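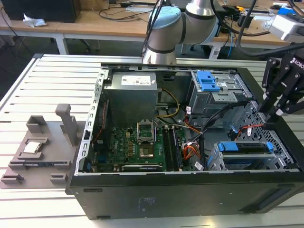

Reading Room and Book Group Premises: Safety Checklist with Comments

Completed for the Tullholm Reading Society. This checklist covers the reading room, the lending shelves, the kitchenette and the stair to the street door. Each item is marked Satisfactory, Attention or Not Applicable. Comments are those of the inspecting member, Rok Papadopoulos, and are to be read together with the hire agreement.

1. Entrance and stair

1.1 Handrail secure along its full length. Satisfactory.
1.2 Stair lighting working at both switches. Attention.
Comment: The lower switch must be pressed twice before the lamp comes on. Members arriving for the evening group have been using the upper switch only.
1.3 Door mat flat and not curling. Satisfactory.
1.4 Street door opens from within without a key. Satisfactory.

2. Shelving and books

2.1 Tall bookcases fixed to the wall. Attention.
Comment: The fantasy and saga bookcase is fixed at the top left bracket only. The right bracket is present but has no screw. The heavy single-volume editions have been moved to the bottom shelf until it is made good.
2.2 Shelves not bowed or overloaded. Attention.
Comment: The shelf holding the Barndale Chronicles is bowed in the middle. The set should be divided between two shelves, keeping the volumes in reading order.
2.3 Kick stool in sound condition, rubber feet present. Satisfactory.
2.4 Lending stock free from damp and mould. Satisfactory.
Comment: 217 volumes were on the shelves at the time of inspection. The large-print copies nearest the window should be looked at again in October, when the heating is in use.
2.5 Boxes of donated books kept off the floor route. Attention.
Comment: Boxes were standing behind the door to the kitchenette. They were moved during the visit and should not be returned there.
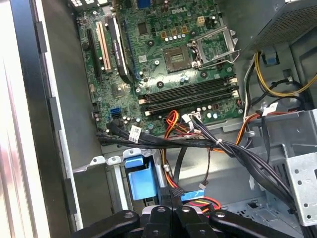 Tullholm, October

Second visit, carried out before the evening group at 6.30 pm. Items 1.2 and 2.1 were looked at again. The stair switch has been replaced. The missing screw has been fitted to the bookcase and the case does not move when pushed by hand. Both items are now marked Satisfactory. Item 2.2 remains open.

3. Seating and reading area

3.1 Chairs sound, no loose joints. Attention.
Comment: One armchair has a loose rear leg and has been labelled for repair. It is not to be used for the read-along.
3.2 Clear passage kept between the chairs and the door. Satisfactory.
Comment: The circle of chairs should be set out no nearer to the door than the edge of the rug.
3.3 Reading lamps free from damaged flex. Satisfactory.
3.4 Candles and naked flames. Not Applicable.
Comment: The request for candles at the ghost story evening was refused under the hire agreement. Battery lanterns are permitted.

4. Kitchenette

4.1 Kettle and flex in good order. Satisfactory.
4.2 Fire blanket in place and reachable. Satisfactory.
4.3 Hot drinks carried on a tray with raised edges. Attention.
Comment: The Triro tray is cracked at one handle and should be withdrawn.

5. Numbers and evacuation

5.1 Room limit displayed. Satisfactory.
Comment: The limit is 78 persons, including the speaker. The notice should be moved to eye level.
5.2 Assembly point known to group leaders. Satisfactory.
Comment: The assembly point is the pavement outside Berisha, on the far side of the road.

Items remaining open: 2.2, 2.5, 3.1, 4.3.

Signed: Rok Papadopoulos, inspecting member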